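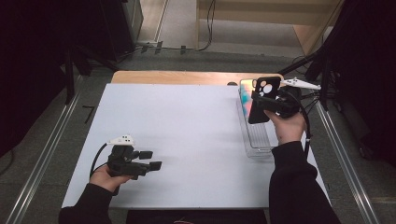
The Long Life of the Spare Phone

Every household has the drawer. Ours holds 10 phones, of which 2 will switch on and one will hold a charge long enough to tell you it needs charging. My husband calls it the archive. I call it the drawer.

Sawsan Masri has been fixing phones at Torkia, a repair counter wedged between a dry cleaner and a shop that sells only lamps, for longer than most of her customers have owned one. People come in on a Monday, she says, having spent the weekend deciding whether they can live with the crack. By then they have usually cut a thumb on it.

Her ledger for January lists 357 repairs. Screens lead by a mile, followed by batteries and then a category she has labeled "soup."

What surprises her is how few people want their old phone gone. They pay for the new one, sign for the new one, then ask for the dead one back in a bag. "For the photos," they tell her. She offers to move the photos. They take the bag.

Bergþóra Thygesen, who runs a secondhand stall called Cirkus, would love to get her hands on those bags. She has 442 cases in stock and not nearly enough phones to put in them. The cases outlive everything – they fit one model, for one year, and then they sit on a hook until the hook gives out. She sold a case last spring to a man who used it as a soap dish. He came back for another.

I took three phones from our drawer down to her in a shopping bag. She gave me eleven dollars and a case for a model I have never owned. It's in the drawer.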